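How to restring a beaded bracelet

Stretchy cord perishes, so restring at the first sign of fraying.

1. Cut 40 cm of 0.8 mm elastic and pull it firmly a few times to pre-stretch it.
2. Tape one end down and slide the old beads across in order.
3. Tie a surgeon's knot, wrapping the cord through 2 extra times, and pull tight.
4. Add a dab of jeweller's glue and leave it for 9 hours.
5. Trim the tails to 2 mm and tuck the knot into the nearest bead.

Lay finished bracelets flat. Hooks drag on the elastic.

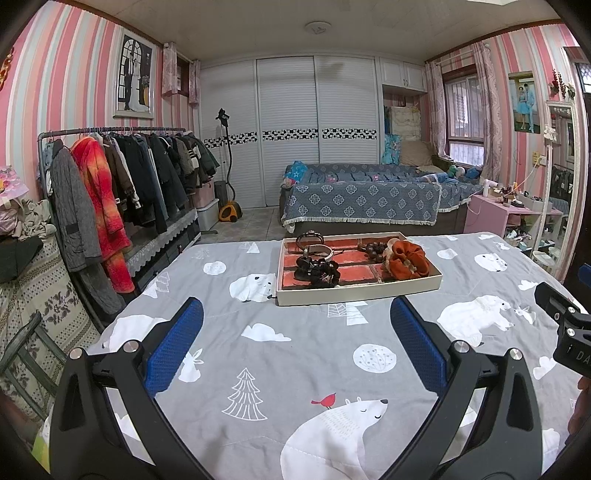

Black beaded bracelets and a watch in a shallow tray.

Keep the leftover cord out of the sun.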